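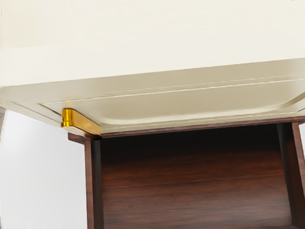
Cream door panel and gold handle, with the dark wood cabinet underneath.

Kistier Laboratory, Fandon cell (simulated), maintenance notebook
Entry of 28th April

Purpose of the entry: to record the setup of the drawer cell after the scene files were moved to the Zeltley server, and the adjustments made to the arm, the gripper and the camera mounts. The previous full setup was recorded in January and should be treated as superseded where the two disagree.

The scene was loaded from the stored configuration, number 49. The arm base pose matched the saved value. The table height did not. The Zeltley copy had the tabletop 3 mm higher than the one used in January, and the home pose of the gripper had been written for the lower surface. The table was returned to the January value. The cabinet and the cream container were then placed again by script, as moving them by hand has led to small offsets in the past.

Contact settings for the cabinet were reviewed next. The drawer slide had been given the default friction for wood on wood, which is too high for this drawer. The value from the Ionescu parameter sheet was restored. Colleagues who edit the sheet are asked to enter a line in this notebook when they do so.

Camera mounts. The close camera was checked at the saved offset and at the near end of its allowed range. 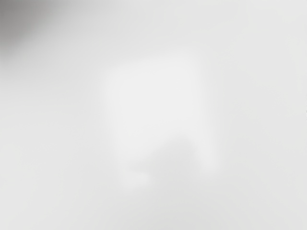
Close view: pale surface out of focus, dark shape at upper left.

A view of this kind has no value for locating the handle or the drawer edge. The focus distance in the camera file is fixed, and the checking script accepts any image with the correct dimensions, so a view without usable detail passes. A simple sharpness test is to be added ahead of the dimension check. Until then, the operator is to open the first image of each run before allowing the run to continue. The mount offset was left unchanged pending a decision on the focus setting.

The arm was then taken through the approach poses at reduced speed, with the drawer joint released so that its position could be set from the console.
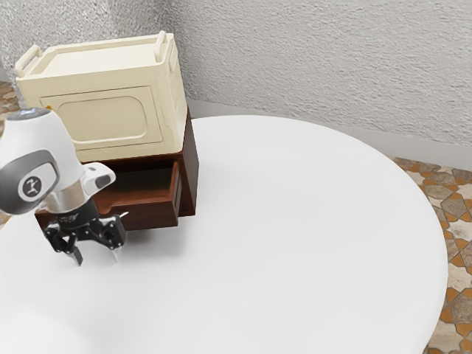 The joint limits in the scene file were compared with those in the controller file, and one disagreement was found at the wrist. The controller file was taken as correct and the scene file was edited to agree. The controller log was cleared before the edit, and a copy of the earlier scene file was kept in the Fandon archive folder under its original name.

The long run was set to 465 episodes, with a reset of the cabinet and arm at the start of each. The time limit was left at up to 300 steps per episode. 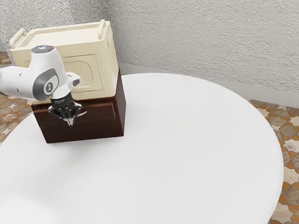
Clearance at the approach pose remains the item most in need of attention. The planner treats the cabinet as a plain box and leaves out the overhang of the container resting on it. With the gripper in front of the wooden front panel, the black hand comes across the lower rim of the cream container in this view, and the fingers are over the tabletop with nothing between them. One camera angle cannot settle the distance in depth, so the gap is to be measured in the simulator from the collision shapes themselves. The container should also be given its own collision shape with the rim included.

Open items:
Add the sharpness test to the checking script.
Decide on the focus setting for the close camera.
Replace the planner's box for the cabinet and container.
Correct the table height in the Zeltley copy, so that the fault does not return at the next transfer.

The long run is not to be started until the planner shape has been replaced. The cell has been left in the home pose with the controller paused.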